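Hi Amirhossein,

Time for another update on the Nurkent clothing bank, and it's been a busy stretch! We moved out of the old space on Hosseinzadeh Street in December, and I'm happy to say the new rooms are warmer, drier and a whole lot easier to find. People still turn up at the old door now and then, so I taped a map there (and then taped it up again after the wind got it).

The interview clothes rack is the part your grant paid for, so I'll start there. We've handed out about 200 pieces so far, mostly shirts and dress pants. Men's shirts in the middle sizes go almost as fast as we can put them out, and we're always short on the larger ones. I'd like to spend a little of what's left on those, if that's okay with you.

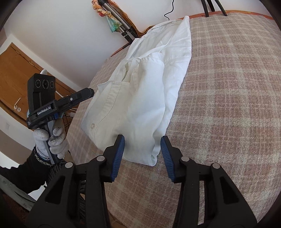 Shoes are the other headache. We get plenty of sneakers and hardly any plain black shoes, and I've asked the folks at Jullik whether they'd let us have their returns. They said maybe – I'm calling again next week.

On the money side, we're a bit under on rent and over on laundry. The second-hand dryer quit after 3 weeks and the repair wasn't cheap. I moved $20 a week over from the van line to cover it, and the van is fine with that for now.

Evening hours start at 6 from next month, which a lot of people with day jobs had asked for. I still need two more people for the late shift and I'm putting a notice up at Vulumer tomorrow. Receipts are in the usual folder, and I'll send the laundry ones separately once I find the last two.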